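Laboratory bench

A laboratory bench is a table used for practical work in a research or teaching room. It differs from a desk mainly in its top, which is kept clear between tasks.
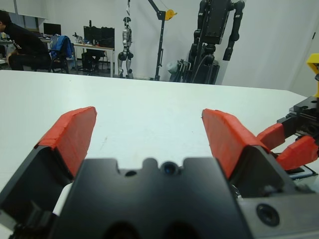 White worktop in a laboratory, with desks and monitors behind

Tops are often white or pale grey, as small parts show up well against them. Light scuffing is common with daily use and does not normally call for replacement. Written work is usually done at separate desks – in smaller rooms these may stand along the wall behind the bench.

The Clametti catalogue lists a standard bench 2,000 mm long and 848 mm high. In her guide to workroom layout, Giorgia Sorrentino advises wiping the surface at the end of each session and storing tools off the top overnight.

See also: Desk; Workbench; Office chair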